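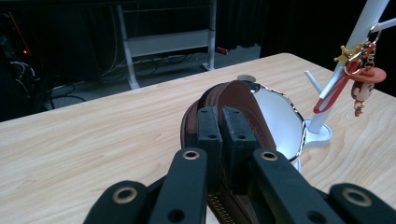 **Zip slider runs but the teeth open up behind it - replace or repair?**

Posted by Irena Kwiatkowski, August 3, 2019

I have a coil zip on a small pouch that has started to separate. The slider travels the full length without catching, but the two sides come apart again a few centimetres behind it. The tape is sound and I can't find any bent or missing coil. The stitching at both ends is intact.

I've rubbed candle wax along it, which made the slider move more freely and did nothing for the separation. I also own a longer bag by the same maker (Matus) with what looks like the same zip, and that one is fine.

Is there a way to fix this without unpicking the whole zip? I have a domestic sewing machine, a seam ripper and ordinary pliers. I'd like to avoid putting in a new zip because the lining is caught in the same seam and I don't trust myself to get it back in straight.

---

**Nnamdi Odukoya**

From your description the slider is worn and the coil is fine. A slider is two plates joined by a post at the front. The gap between the plates at the rear is what presses the two rows of coil together. Each pass wears a little off the inside faces, and grit speeds it up. Once the gap is too wide the coils pass through side by side without meshing.

Try closing the gap first.

1. Move the slider to the fully open end of the zip.
2. Put the pliers on one side of the slider, at the rear (the flat end, opposite the post). Grip top and bottom plates together.
3. Squeeze lightly. You are looking for a movement you can barely see.
4. Do the same on the other side, with the same pressure.
5. Run the zip. If it still separates, repeat steps 2 to 4 once or twice.

Sliders are usually a zinc alloy and they crack if you bend them much. If it goes stiff, you have closed it too far, and prying it back open with a screwdriver normally finishes it off. Pad the jaws with a scrap of cloth if you care about the colour coat.

A squeezed slider will hold for a while. I have had one last 11 months on a tool roll and another fail inside a week. Treat it as a test: if squeezing fixes the fault even briefly, a new slider will fix it properly.

For the replacement, look at the underside of the old slider. There is often a number moulded there, commonly 3, 5 or 8, which is the nominal size. A 5 coil slider will not work on a 5 moulded-tooth zip, so match the type as well as the size. To fit it, unpick 2 cm or so of the seam at one end only, cut off the stop, slide the old one off and feed both tapes into the new one evenly. Sew a new stop with a dozen passes of heavy thread across the coil, then close the seam by hand. The lining stays where it is apart from that corner.

---

**Wálter Mamani**

just replace the zip. sliders are a waste of time, I bought a bag of mixed ones and none of them fit

---

**Pilar Núñez**

I agree with Nnamdi on the slider. Two additions.

Wax is fine on metal teeth but on coil it collects dust - brush it out with an old toothbrush and warm soapy water before fitting anything new, and let it dry.

Check the coil on the curve, if your pouch has one. A zip sewn round a tight corner puts side load on the slider and will separate there first. If the fault only ever starts at the same spot, run a fingernail along the coil at that point and feel for a flat section. A flattened coil can't be repaired and then it is a new zip after all. Sew it in with the zip closed and tack it by hand before it goes near the machine.

---

**Irena Kwiatkowski**

Squeezed it twice per side and it holds. Underside says 5. I'll order a coil slider and do the end seam when it gets here.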